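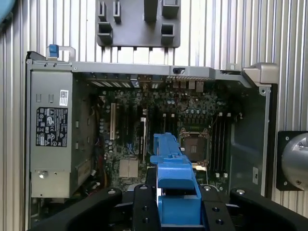
Gripper on the blue bracket, desktop tower on its side. Teltis kit, our bench.

1/ OK so we've had the Teltis teardown kit on trial since August and people keep DMing me for the verdict. Thread. Typing this between runs so bear with me

2/ What it is: arm, two-finger gripper, wrist camera, license for the software. You teach it steps on old desktops and it pulls parts for resale or recycling. Sold as a kit, you supply the bench and the patience

3/ What we are: small refurb shop, lots of office towers coming in by the pallet. Same few case styles over and over. If this thing works anywhere it should work on those

4/ Setup. Pitch said 2 hours. Took us most of a day. Arm was easy. Wrist camera calibration was not – the guide skips a whole screen and you end up on the support chat. Support was good though. Tiruwork Tilahun talked me thru it and stayed on till it passed

5/ Teaching a step is the best part. Grab the arm, move it where you want, tap, move, tap, name it. Karla Tapia had never touched a robot and had her first pick saved before lunch

6/ Plastic brackets: great. Stuff with a flat side and some height, the fingers just like it. We ran 100 bracket picks over a few days and I had to step in on 10. For a trial I'll take it

7/ Most of those 10 were the same thing. Fingers close a hair too high, bracket tilts, software thinks it has a good grip. It doesn't. There's a grip check setting but it's off by default?? Turn it on day one

8/ Cables: no. Don't bother yet. Anything that bends, do it by hand first and then let the arm have the case. They say a cable mode is coming. I'm not paying for coming

9/ Screws: separate tool, separate price. We didnt get it. So a person still opens every case and takes out the screws. Know that before you do your math

10/ Speed. 60 seconds for one bracket, start to finish, on the default settings. Karla does it in a few. But she can be doing something else while the arm does it, so the honest comparison is messier than the demo video OR the haters make it

11/ You can push the speed up. I did. Got brave, clipped the side of a case, arm stopped itself right away. No damage, small heart attack. Went back to default

12/ Wrist camera: handy for checking what happened after a bad pick. You get the view right down at the fingers. Wish the clips had the step name on them, right now it's just a pile of files and you guess

13/ Shiny metal gives it trouble. Chassis edges throw glare and the part finder gets confused. We moved the lamp and it got a lot better. Free fix, do that before you mess with the settings

14/ Things I'd want before buying for real:
grip check on by default
step names on clips
a setup guide with all the screens in it
spare finger pads in the box, not as an add-on

15/ Someone asked how it stacks up against Zeltura. Only had a demo of that one, not a trial, so grain of salt. Nicer software, teaching felt slower. Gripper felt about the same to me. Haven't tried Oyelaran at all, if you have pls reply

16/ Price: you have to get a quote and I was asked not to post ours. Hate that, but ok. Ask for the trial terms in writing and ask what happens to the license if you pause it. Ours keeps billing. We got that changed but only after asking

17/ Who it's for: shops with a lot of the same case. If every box that comes in is different you'll spend your life teaching steps. We have one batch of odd ones on the shelf and I'm not even trying

18/ Are we keeping it? Extending the trial, not buying. Want to see the next software update and I want Karla to have a full week on it without me hovering

19/ Edit bc people asked: yes the steps export, plain file, you can back them up. No I don't know if they load on a diffrent arm. Asked Tiruwork, waiting to hear

20/ Next up is drive cages. Will add to this thread if it goes well and probably also if it doesnt. Ok run's done, gotta go swap the case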